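Mixed produce box

A mixed produce box is a shallow, open-topped container used to hold a small assortment of fruit and root vegetables of different kinds, sizes and skin types. The term covers both the container and the packed assortment. Mixed boxes are used in households, at market stalls, in small shops and as gifts. They differ from single-variety cartons, which are packed by count or weight and usually have molded trays or cell dividers.

Contents

The usual contents fall into three groups: citrus (mandarins, tangerines, small oranges), small round fruit with a firm or leathery skin (longans, kiwis, plums, passion fruit), and roots or tubers (carrots, sweet potatoes, taro, yams). Berries and cut leaf vegetables are normally left out, as they do not tolerate contact with heavier items. Bananas are packed on top or carried separately.

Mandarin and tangerine are used loosely in everyday speech, and the two words overlap. In the grocery trade "mandarin" is the wider name and "tangerine" a more deeply colored type within it. The fruit is oblate, with a loose peel dotted by oil glands. The peel dents under point pressure, and a dented spot can soften within a few days.

The longan is a small tan fruit with a thin, brittle shell, often sold with a short piece of stem attached. A longan with the stem pulled out leaves an opening in the shell, and fruit in that state is set aside to be eaten first.

Roots and tubers are the heaviest items by volume. A whole root with unbroken skin may be packed dry. A cut root loses water through the cut face and should be wrapped, or used the same day.
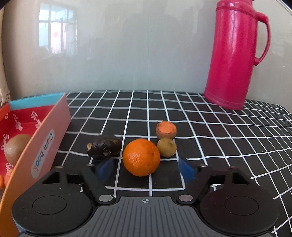 Sorting

Sorting comes before packing and is normally done on a table covered with a cloth. A dark cloth is preferred for light-skinned fruit, which stands out against it, while dark tubers are easier to inspect on a pale one. A cloth printed with lines or checks has a practical use, as pieces can be set down at intervals and compared in size without a gauge. The cloth also limits rolling, which is the main source of bruising at this stage.

The pieces are laid out in a loose group beside the open box with enough space for the hand to close around each one. Items are checked for the following:

- splits or punctures in the skin
- soft areas, tested with the flat of the thumb
- mold at the stem end
- condition of any cut face
- soil remaining on roots

Roots with soil on them are brushed, not washed, if they are to be stored. Washed roots should be fully dry before they go into the box.

Pieces of similar color are easily confused in dim light. A short length of carrot and one of sweet potato can look much alike from the cut end, and the two keep differently: carrot prefers the refrigerator, while raw whole sweet potato keeps better in a cool cupboard. Once cut, both belong in the refrigerator.

The container

Shallow boxes are preferred over deep ones because they limit the number of layers. Two layers is the ordinary maximum for soft citrus. Many household boxes are reused gift or confectionery cartons, with colored outer faces and printed linings. Printed linings may shed ink when damp and are commonly covered with plain paper before produce is placed in them.

Corrugated board is used where the box will be stacked. Folding carton, which is thinner, is adequate for a box that stays on a counter. In 2009 the packaging firm Kaimal introduced a shallow tray box, the Druteo, with a turned-down rim intended to stiffen the long sides. The standard size was rated by the maker for loads of around 50 ounces. A larger version, sold in bundles of 600 to shops, used the same rim with a double base.
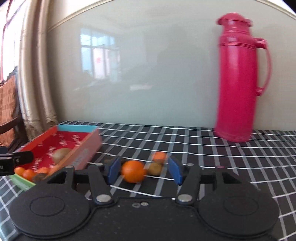 Placement order

The box is set next to the work area, either square to the packer or at a slant. The slanted position shortens the reach to the far corner and is common on narrow tables placed against a wall. Heavy pieces go in first, along the long sides. Tubers with an irregular outline are placed with the flattest side down. Round citrus fills the middle, stem end up or sideways, and small fruit goes in last, in the gaps.

Pieces should be gripped at the widest point and lowered until they touch the base. Dropping from even a low height can crack a longan shell. Kiwis are handled by the sides, away from the two ends, which soften first. The hand should open only after the piece is supported from below.

Where different fruits are stored together, ripening gas has to be considered. Ripe apples, pears and bananas give off enough ethylene to soften kiwis early. Citrus gives off little. For this reason a box of citrus and unripe kiwi is fairly stable, and the same box with one ripe apple added is less so.

Storage

A mixed box is a compromise, since its contents rarely share an ideal temperature. A cool room out of direct sun suits most combinations for several days. The box is left open or covered with a cloth. Closed lids trap moisture and favor mold, particularly on citrus. The contents are turned over every second day, and any soft piece is removed together with the paper under it.

Regional use

In the market town of Osus, mixed boxes are sold from May onward under the name "table box." Local practice is to include at least one root and at least two kinds of round fruit. The neighboring district of Tromico uses a deeper box with a paper divider, roots below and fruit above. Stallholders in Osus regard the divider as unnecessary in a shallow box.

The Tromico growers' price list gives the divided box the item number 919, and the number is used there as an informal name for it.

See also: Produce crate; Fruit tray; Root cellar; Tablecloth

Comments

rootcellar_w: The section on cut roots could mention that a dry cut face on taro is fine to trim off. I take a thin slice and the rest is usually good.

Pell: We had 919 boxes at home growing up. The divider always got soggy and ended up in the trash by the second day. Agree with the Osus people on this one.

marketgoer: Is there a source for turning every second day? I do it once a week in winter and lose maybe one mandarin.

tinbox: Kiwi next to citrus has never been a problem for me either. Apples, yes. Also pears, which ruined a whole box last fall.

Contact the editors | Copyright and reuse terms | Back to top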